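Tray handling automation at Skastthorpe

From the workplace automation pages
Last edited 21 March 2020

Tray handling automation, at Skastthorpe usually just "the arms", is the use of paired robot arms to pick up, move and set down plastic trays and baskets at a packing site. Skastthorpe is a parts packing shop run by the Kornerach company. Work on it began as a bench trial and is still mostly that. The main floor is not automated.

Background

Before the trial all containers were handled by hand. Packers fetched empties, set them out by color, filled them, carried them off. Color matters at Skastthorpe - it tells the next person which line a container belongs to. A shift of 19 packers moved more than 3,000 containers, by the shop's own tally. Sore wrists and shoulders were the usual complaint. Ivana Rivadeneira, shift lead at the time, asked for lighter containers first. Got them, mostly. The arms came after.

Method

Two arms share one table, one per side. Control software is called Talpur. A worker shows the motion, the software learns from many repeats, then the arms try it alone while someone watches. Thin-walled containers are gripped at the rim, one finger inside the wall and one outside. Rim grips are the hard part. Too high and the container slips, too low and the fingers hit the slots or the base. Straight sides are easier than curved.

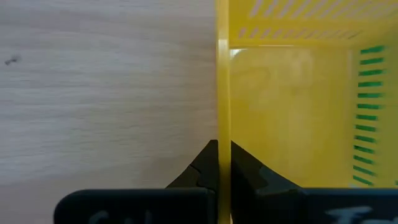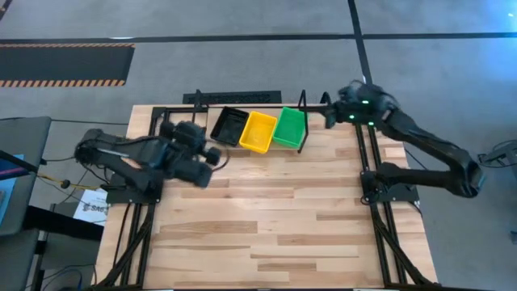
Thérèse Chan

Setting out a row is a seperate task from lifting. Containers that sit at an angle have to be squared up or the next grip misses. Packers do this without thinking. For the arms it had to be written into the routine as its own step, and it took longer to get right than the lift itself.

Effects on staff

No packing jobs were cut during the trial. What changed was who did what. 4 packers were moved to bench duty in turns, showing motions, resetting trays, writing down misses. Pay for bench duty was set at the normal packing rate at first, which caused some bad feeling. Haris Swati, a packer, argued that teaching a machine is skilled work and should be paid as such. Rate was raised in April of the first year.

Opinions differ. Babar Afridi, who went back to the line by choice, found bench duty slow and lonely - long waits, little talk. Others liked being off their feet. Several packers have said that watching an arm fail at the same grip over and over is more tiring than doing the job.

Training is short. New bench workers learn the stop button, the reach of each arm, and how to log a miss. Hands stay off the table while the arms are live. Anyone on the floor may call a stop and does not have to give a reason afterwards.

Limits

Speed is well below a person's. Nested trays are still pulled apart by hand. Soft or cracked rims are left out of the trial altogether. The arms have not been tried with full containers, and Kornerach has not said when they will be.

Related systems

Flillero, an older conveyer setup at the same site, moves sealed boxes only and has no arms. Emerson Figueiredo worked on both and wrote the handover notes still used by bench staff.

See also: Bench duty; Container color codes; Flillero; Talpur (software)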